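Ultitz Help Center
Ticket: Albridge office, second floor – desk booking display keeps dropping rooms
Status: Closed
Opened: 12/11/18
Product: Plellon room and desk booking, server edition
Priority: Normal

Problem as reported

The booking page for the second floor loads, but the shared tables in the open area go missing from the list. They are there first thing in the morning and gone by mid-morning. Meeting rooms on the same floor are not affected. People who already hold a booking for a shared table still get the reminder email, and the link in the email opens a page that says "Resource not found."

The customer says the first floor has the same setup and has never shown the problem.

Environment

Plellon server edition, current release. Calendar sync is on, set to run every 90 minutes. Directory sync is on, nightly. The second floor was added in September, when the customer took over the space from Fung. The first floor was set up by us at install. The second floor was set up by the customer from a spreadsheet import.

Step 1

Asked the customer to clear the browser cache and try a second browser. No change. Asked them to check from a phone on the office network and from a phone off it. Same result on both, so this is coming from the server.

Step 2

Looked at the resource list in the admin console while the tables were missing. They are still in the database. Their state has been changed from Active to Hidden. The change log gives the user as "system" and the source as "calendar sync."

Set all of them back to Active by hand. They showed up on the booking page right away. After the next sync they were Hidden again. The customer had not touched anything in between.

Step 3

Compared one table from the first floor with one from the second floor, field by field. Name, capacity, floor, zone, photo and calendar address are filled in on both. The photo uploaded for the second floor record opens normally and is under the size limit.
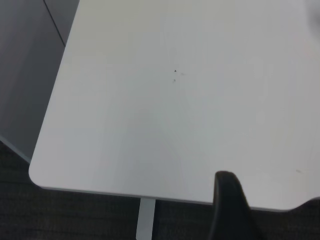
White table seen from above, with a black gripper finger at its front edge.

The one difference is the resource type. First floor tables are type "Desk (shared)." Second floor tables are type "desk shared," which is not one of the built-in types. It came in with the spreadsheet. The import tool should reject a type it does not know, but it made a new one instead and gave it no rules.

Step 4

Changed the type on a single second floor table to "Desk (shared)" and set it to Active. Left the others alone. Ran calendar sync by hand. The changed table stayed Active – the rest stayed Hidden. Ran sync a second time to be sure. Same result.

Step 5

Before changing the rest, exported the resource list and the open bookings. Please do this on any similar ticket. Changing the type resets the booking rules on the resource to the default, and the default lets people book 14 days ahead. The customer had it set to 3 on the first floor and wants the two floors to match.

Changed the type on all remaining second floor tables, set the booking window to 3 days, set everything to Active, then ran sync. All tables stayed on the list. Old links in reminder emails now open the right page.

Customer reply

Tables were still showing the next day at lunch and again the day after. One person had lost a booking. We found it in the export and put it back. The customer also asked why the tables were fine every morning. The nightly directory sync sets every resource on a known floor back to Active, and the first calendar sync after opening hours hides the ones with no rules again.

Cause

Spreadsheet import accepted an unknown resource type. Calendar sync hides any resource whose type has no booking rules, and writes no warning when it does so.

Follow-up

Import bug passed to development. Until it is fixed, check the type column against the list under Admin, Resources, Types before importing. Spelling, capitals and parentheses all have to match.

The unused type "desk shared" could not be deleted from the console (button grayed out). Removed it from the database with the customer's okay. Restart of the Plellon service needed afterward, downtime 2 minutes.

Closed with the customer's agreement. Reopen under the same ticket if tables go missing again.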